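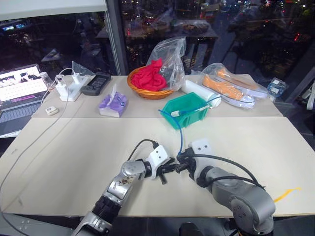 Enseñar con las manos: informe del proyecto de segundo curso

Autoras: Monique Vidal y Edit Vörös
Tutora: Glenys Clegg
Entregado el 13 de marzo de 2026

1. Objetivo

El proyecto Drinlow quiere saber si una persona sin formación en robótica puede enseñar a dos brazos una tarea con cable. La tarea elegida es guardar un cable azul en una caja verde de plástico. Parece una tarea pequeña, pero el cable cambia de forma cada vez que se toca, y por esta razón no sirve grabar una sola trayectoria y repetirla.

2. Método

Hemos comparado 2 maneras de enseñar. En la primera, la persona toma los brazos con sus manos y los lleva por el camino deseado. En la segunda los mueve a distancia, con unos mandos que copian el movimiento de las muñecas. El programa que guarda las posiciones lo escribió Nghĩa Nông en noviembre y nosotras lo hemos adaptado.

En total grabamos 229 demostraciones, de las cuales 33 fueron eliminadas por errores de sincronización entre las cámaras y los motores. No eliminamos las demostraciones lentas ni las que tienen correcciones en medio. Sobre este punto tuvimos una discusión larga con nuestra tutora, y al final pensamos que las correcciones también enseñan algo al robot.

En la mesa dejamos otros objetos detrás de la zona de trabajo: una cesta con una tela roja, un paquete de pañuelos, unas zapatillas naranjas en su bolsa. Queríamos que el modelo no aprendiera con un fondo demasiado limpio.

3. Observaciones

Guiar con las manos fue más fácil de explicar a los participantes. Sin embargo, el cuerpo de la persona tapa muchas veces la cámara superior, y mover dos brazos al mismo tiempo cansa bastante. Con los mandos, el comienzo fue difícil, sobre todo para calcular la profundidad. Tươi Lý, que participó en las dos partes, prefirió los mandos después de la primera sesión.

El momento más delicado es cuando las dos pinzas están cerca del mismo conector. La cámara de la muñeca ayuda mucho en esta fase, aunque la otra pinza puede salir borrosa si se mueve deprisa.

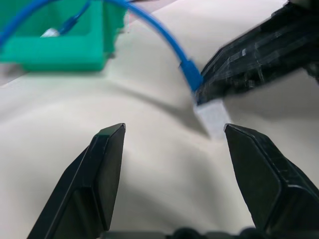 ¿Por qué no se programa la tarea directamente, sin demostraciones?

Porque habría que escribir una regla para cada forma posible del cable, y nosotras no sabemos describir todas esas formas. Con las demostraciones, la persona resuelve cada caso como lo haría normalmente y el modelo aprende de sus decisiones.

4. Trabajo pendiente

Nos falta entrenar el modelo con los dos grupos de datos por separado. También queremos repetir las grabaciones con un cable más rígido y revisar el retraso de los mandos, que varios participantes notaron al cerrar la pinza.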